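What the Arm Costs After You Buy the Arm

Most small companies that call Kulsoom Dogar have already picked a robot. They have seen a video, asked for a quote and worked out how many months it would take to pay back. Dogar's first request is that they put the quote in a drawer and write down everything the arm will have to touch.

She plans equipment purchases for packing and sorting shops, mostly places with fewer than 100 employees. Her client this year is Prirkholm, a mail-order business that sells toys and small household goods and takes a lot of them back. Returns arrive in paper bags. Somebody opens each bag, reaches in, pulls out the contents and decides where they go. Prirkholm wanted to know what it would cost to hand the reaching part to a machine.

The answer took from May until the end of the year, and the purchase price of the arm was the easy part.

"An arm is one line," Dogar says. "I had a budget sheet with 101 lines on it before we were done, and plenty of them were small things like cable ties and brackets. They add up, and they all have lead times."

Bags were the reason for much of that sheet. A plastic bin has straight walls and stays where you put it. Paper creases and folds over on itself, and an item can end up partly hidden under a rim or behind a flap. A gripper that does well on an open table may need a different set of fingers to work inside a bag, and fingers are often quoted separately.
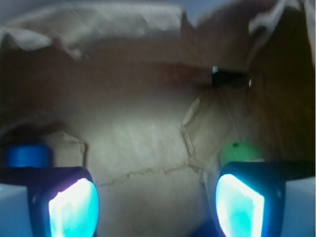
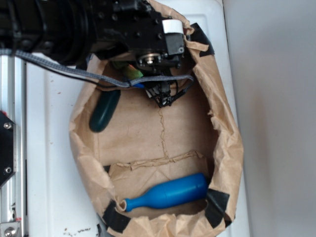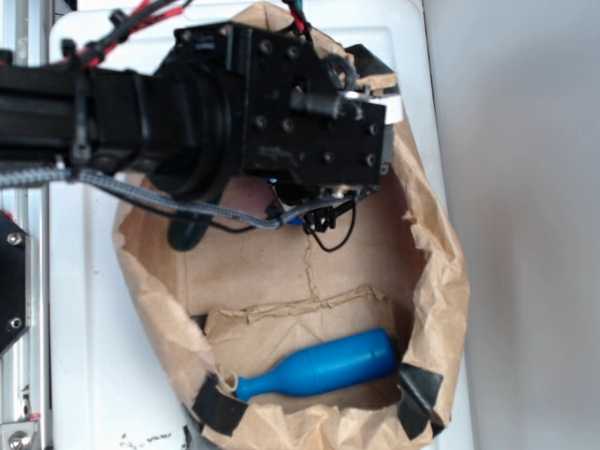

Prirkholm, 2024-12-21

Tape holds the rim of the bag in place in trials like these, and Dogar puts that in the budget too. If a trial depends on the bag staying put, the finished cell needs something that keeps it put. Prirkholm priced a simple clamp frame from Panasiuk, a local metal shop, and ordered one. A second would have meant moving money out of training, and the company left the training money alone.

The other item that surprised the owners was cabling. Cables on a moving arm bend all day. Dogar tells clients to buy a spare set with the arm, keep it on a shelf near the machine and write down who is allowed to change it. She also asks for a support structure with slots, so that a camera or a plate can be moved without drilling.

Two suppliers made the final list. Gramik offered a complete cell with installation and a service contract. Biment offered the arm and gripper alone, with the integration left to the buyer. On paper Biment was much cheaper. Dogar then added the hours Prirkholm's own technician would spend on it – 400 in the first year, by her estimate – and the gap got a lot smaller.

Prirkholm still went with Biment. The technician wanted the work, and the owners liked the idea of having someone in the building who understood the machine. Dogar had leaned the other way and says so in her report.

The trial budget was kept apart from the purchase budget, a point she insists on. Prirkholm set aside 700 bags for testing, saved from ordinary returns with their folds and tears left as they were. New bags from the carton would have cost little, but they open too neatly to tell a buyer much.

Her advice on contents is similar. Put in bottles, balls, caps and anything else that rolls or slides under a fold. Put in two items of different sizes. Record the misses along with the picks, and ask the supplier to price whatever change would be needed to fix the most common miss.

Prirkholm plans to run one station through next year before it decides on another. The budget for that second station is already written, with the clamp frame on the first page.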